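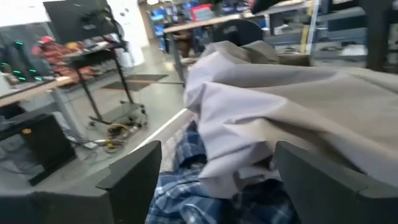
5.3 Grasp Faults in Garment Sorting

The sorting trials at the Gundodden site covered 1,859 grasp attempts on mixed clothing. The task was simple to state: lift one garment from the table and place it in the basket. The Curosine controller reported success when the fingers closed on material and the arm reached the release point. Review of the logs against video found 70 attempts in which this report was wrong. In 50 of them the gripper had picked up two garments at once. The others were mostly slips, in which the cloth left the fingers during transfer and the arm completed its motion with nothing in its grip.

Double pickups were most common where one piece of clothing lay partly on top of another. A plaid shirt under a plain garment is easy for a person to tell apart, but the depth data gives a single continuous surface, and the planner often placed its grasp point near the border between the two. 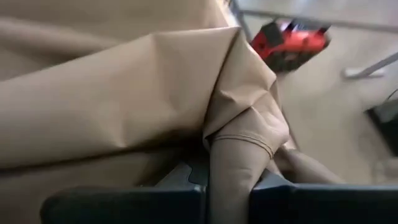 Slips followed a different pattern. They were concentrated in grasps on narrow parts such as sleeves, where the fingers closed on a small amount of cloth and the weight of the garment hung to one side. Finger position alone could not separate a thin but secure hold from a poor one. The Rainer force threshold, which had been set on folded towels in August, was too low for these cases and was left unchanged until the end of the trials.

Figure 3. Worktable with garments between two arms mounted at its edges. The right gripper is at the basket.

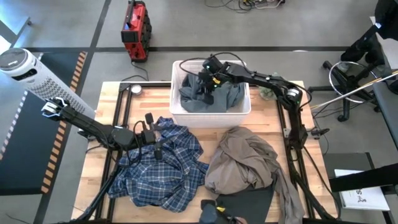
Wolfram Albers, commenting on a draft of this section, argued that the double pickups should be counted as perception errors and kept apart from grasp faults, as the fingers had done what they were told. The authors accept the point in part. The two types are reported separately in the Carkport records, but they are treated together here because the controller gave the same false result for both.

A more serious matter concerned 2 attempts in which a cable on the arm caught in loose cloth. The arm continued to pull until the joint torque limit was reached – well after the commanded path and the measured path had begun to differ. No injury or damage resulted.
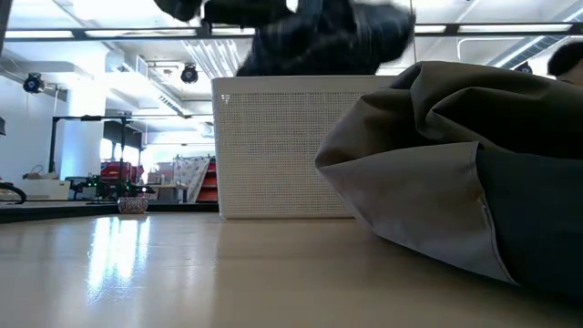 The torque limit was designed to protect the joints and responds slowly to a soft load that stretches before it resists. A limit on path error was therefore added, with a lower value during lifting than during travel over the table. Staff were also instructed to stop the arm before reaching in to free a garment. The change has not yet been tested on heavier items such as coats, and the results above should be read with this in mind.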